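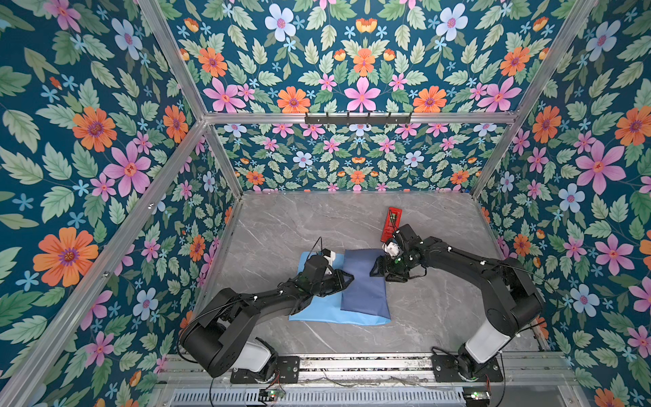 Modcombe Three-Wall Bench Booth
Finish shown: Harik Teal Floral walls, Gray Marble top

Overview

The Modcombe is an open-front booth with a work surface, three covered walls and a hook rail. It is used for folding, sorting and packing textiles and small goods where the work area needs a fixed boundary and a wipeable top. The frame is silver aluminum extrusion throughout. Panels and accessories attach to the profile slots and can be moved or replaced without drilling.

Frame

Upright posts carry the wall panels. A horizontal crossbar runs across the back wall and divides it into an upper and a lower panel. The crossbar is the mounting point for the hook rail and can be reset to another height after the two back panels are taken out. Panels must be recut if the crossbar is moved - order replacement blanks with the new dimensions.

Overall height, floor to top of uprights: 1700 mm. Feet adjust for uneven floors.

Walls

Panels are supplied covered. The Harik Teal Floral pattern has a deep teal ground with green serrated leaves, large pink flowers, orange daisy-like blooms and smaller flowers in light blue. It is a large-scale print, and pattern matching between adjacent panels is not guaranteed. Customers who need matched panels should say so when ordering. Matched sets are cut from a single roll and take longer.

The covering is a washable paper. Clean with a damp cloth and mild soap. Do not use solvent or abrasive pads. Adhesive tape will lift the print.

Plain panels in white, gray and Rathore Green are available at the same price.

Work surface

Gray marble pattern with faint white veining, 28 mm thick, sealed on all edges. The surface is smooth enough for cloth to slide when pulled flat. It is not rated for hot irons or for cutting directly on the top. Use a mat for either.

Light and mid-blue fabrics show clearly against the gray. For gray or white fabrics the plain black top (order separately) gives better contrast.

Hook rail

Black rail with six small black hooks, fixed near the center of the crossbar. Suitable for tags, tape measures, brushes and light hand tools. Maximum load for the whole rail is 2 kg, evenly spread. A second rail can be added to the same crossbar.

Delivery and assembly

Ships flat on one pallet. Hex keys, slot nuts and leveling feet are included. Assemble the frame fully and check that it is square before fitting the panels. Tighten the crossbar last. Two people are needed to lift the top into place.

Warranty on frame and top: 12 months. Wall coverings are a wear item and are excluded.

Changes to this product

Units shipped before January have a fixed crossbar and do not accept the second hook rail. A conversion kit is available from Warkotham on request.

Ordering: Refugio Salinas, Warkotham sales desk
Technical questions, panel drawings: Tharun Fernandes

Cloths and other goods shown are not included.

Page revised 5 October 2020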